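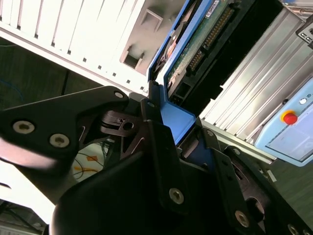
Coralie Ellery wrote:

> Our confirmation class is down to three kids, and one of them comes
> for the snacks. When I started there were 12. I have tried moving it
> to Sunday nights, I have tried pizza, and last September I let them
> pick the topics, which got us five weeks on whether dogs go to heaven.
> Does anyone have a curriculum that holds on to them past
> ninth grade? Trevaskis has a new one out, but it costs more than our
> whole youth budget.

Coralie,

Save your money. We bought the Trevaskis set two years ago and I can report that the binders are very sturdy. The leader's guide has a script for me and a script for the kids, and the kids would not stick to theirs. By week three a boy named in my notes only as "hoodie" asked why the answer to every question was on the next page. I had no script for that.

What we do now barely counts as a program. Each kid gets paired with a grown-up from the congregation who is not a parent and not me. They meet every other week, usually over fries, and they read one chapter of Mark and argue about it. The grown-ups were far more scared than the kids. One of mine asked if there would be a test. I said yes, but for the kids — I was lying, there is no test for anyone.

As for dogs and heaven, I'd have given it six weeks. That was the only stretch all year when ours did the reading ahead of time. They found things in Isaiah I had forgotten were in there, and I have preached on Isaiah.

Numbers: we had five start and five finish, and four of them still turn up, one of them mostly to run the sound board and complain about the hymns. I call that active membership. It's more than I can say for the year of the binders.

The parents will ask you what the kids are learning. I tell them to ask their kids in the car, where there's no way out. A few have reported back with real conversations. One reported back with a request for the Trevaskis binders.

You can have ours, by the way, if you pay the postage. They're under the stairs with the 2000 hymnals. I'd keep the binders and throw out the paper.

Two questions for you. Do you have enough grown-ups who would say yes if you asked them one at a time? And what are the snacks? I wouldn't write off the kid who comes for them.

Clem Partington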